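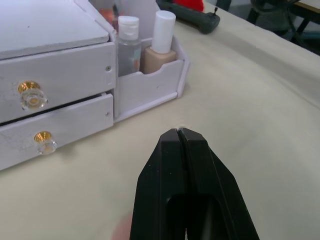
Clirkanport, December

Thread on the white desktop organizer, for the people who asked what I keep in mine and whether I would buy one again. It will be long. I am typing it in pieces between other chores.

1/
The basics. White painted wood, two small drawers stacked on the left, an open compartment on the right with a curve cut into the front wall so you can see what's in there. Flat top over the drawers. Clear acrylic knobs with gold-colored bases. It lives on the table with the cream cloth.

2/
I got it secondhand from Leena Ruotsalainen when she moved to a place with a built-in vanity. I paid her 30 for it and she threw in a bag of cotton pads. The paint was already marked. I have added to the marks.

3/
The drawer fronts are where it shows. Scuffs, and grey smudges that I used to think were dirt. Some of it is dirt. The rest stays put when I wipe it with dish soap on a damp cloth, so I have stopped going after it.

4/
I tried one of those white foam erasing sponges on the side where it doesn't matter. It took the grey off and it also took the shine off. I now have a dull patch the size of a thumb. Would not do the fronts that way.

5/
Several of you said repaint it. Maybe in spring. I would need to take the knobs off, sand, prime, two coats, and then leave the drawers out long enough that they don't stick. I don't have a spot where drawers can sit for a week.

6/
The lower drawer. I leave it open a little most of the time. I know it bothers people. When it's pushed all the way in I have to tug the knob to get it started, and the whole organizer slides toward me on the cloth.

7/
Ville Toivonen told me to rub a plain candle along the bottom edges of the drawer. I did that once and it was better for a month or so. It's due again. If you try this, use an uncolored candle.

8/
What goes in the upper drawer: tweezers, nail clippers, hair ties, bobby pins, a small pair of scissors, a lip balm. Flat things. It's shallow, and anything tall catches on the frame when you pull it out.

9/
What goes in the lower drawer: spare cotton pads, sample packets, a travel mirror, and the little tubes that come with other things. I go through the samples twice a year and throw out whatever I can't identify.

10/
The open compartment is for bottles that have to stand up. Right now the two at the front are the clear plastic one with the white flip-top, which is partly used, and the beige foundation with the tall white cap. Those two come out every morning, so they get the front.

11/
The orange and red stuff behind them is the back row. Back row means I use it less. If something has been in the back row since last winter, it goes.

12/
On the curved notch. I thought it was decoration until I used it. You can get your fingers around a short bottle without lifting it up over a straight wall. With a tall cap like the one on the foundation it makes no difference, because you grab the cap anyway. Don't grab the cap. I have dropped one that way.

13/
Someone asked if bottles tip over in there. With two or three they can lean. With five they hold each other up, but then you can't get the back ones out without moving the front ones. I keep it on the loose side and live with the leaning.

14/
Someone else asked about leaks. I line the bottom of the compartment with a piece of paper towel folded in half. When it gets a ring on it I change it. Foundation on painted wood does not come off completely, ask me how I found out.

15/
The cloth. It's cream, it's soft, and it wrinkles whenever the organizer gets pulled around. I smooth it and it wrinkles again. I have ironed it maybe 7 times total and I can't say it was worth it for more than the first afternoon.

16/
I tried the table without the cloth. The organizer scraped, and every small thing I put down made a noise. The cloth went back on. It goes in the wash on warm and gets put back slightly damp so it dries flat, which works about as well as ironing does.

17/
Break here, dinner. Back later.

18/
Back. The last thread about this organizer got 2,462 views, which is a lot for me, and most of the replies were about the knobs. So, the knobs.

19/
They are clear acrylic with a gold-colored metal base, one per drawer, and they match. They came on it. Leena doesn't remember them being changed. I like them. They do show fingerprints, especially if you've just put on hand cream.

20/
To clean them I use a soft cloth and a bit of water with soap. No glass cleaner. I was told by a person at the hardware store that it can cloud acrylic over time, and I haven't wanted to test it on the only two I have.

21/
If a knob gets loose, the screw is on the inside of the drawer front. Hold the knob still, turn the screw with a regular screwdriver, stop when it's snug. If you keep going you'll press the base into the paint and leave a circle.

22/
There's also a small screw head on the front, near the right edge by the upper drawer. I've been asked if it's supposed to be there. I don't know. It isn't loose and I'm not taking it out to see what happens.

23/
A couple of you compared it to the Sotard organizer with three drawers. I've only seen that one in the store. The drawers looked deeper and it had no open section, so the bottles would have to lie down. That rules it out for me.

24/
The other one that came up was the Batista tray, the kind with no drawers at all. A friend of mine uses it and she's happy. It needs more table, though, and you see everything all the time. I want the hair ties out of sight.

25/
The flat top. I try to keep it clear. It does not stay clear. Keys end up on it, then mail, then a mug. The rule I go by is that anything on top at bedtime gets put away, and I follow that rule about half the time.

26/
Same goes for the rest of the table. Things that belong elsewhere collect past the organizer, toward the far side. There's something dark grey over there and something red behind it, and neither one is makeup. It will all get sorted when I do the whole table.

27/
How I do the whole table, since it was asked: everything off, cloth off, wipe the table, fresh cloth, organizer back first, then bottles, then drawers. Anything left over after that has to be given a place or leave the room. Takes me under an hour if I don't stop to read old receipts.

28/
Empty the drawers by tipping them onto a towel. Don't tip them onto the bare table. Bobby pins travel.

29/
Wipe the inside of the drawers with a dry cloth before a damp one. There's powder in the corners and if you start wet you get paste. An old toothbrush does the corners.

30/
Would I buy it again? At what I paid, yes. New, I'd want smoother drawers. The layout is right for what I own, which is a few bottles and a lot of small flat things. If you own a lot of bottles, get something wider.

31/
For whoever asked about the width: I haven't measured it. I'll do it when I have the tape measure out and reply under this one.

32/
Adding one more because of a message I got. Yes, you can stand brushes in the open side, but put them in a glass first. Loose brushes slide down behind the bottles and the bristles get bent. The glass has to be narrow. A Drondow jam jar fits, with the label soaked off.

33/
And yes, I'll post if I end up painting it. Replies are open, I'll get to them in the morning.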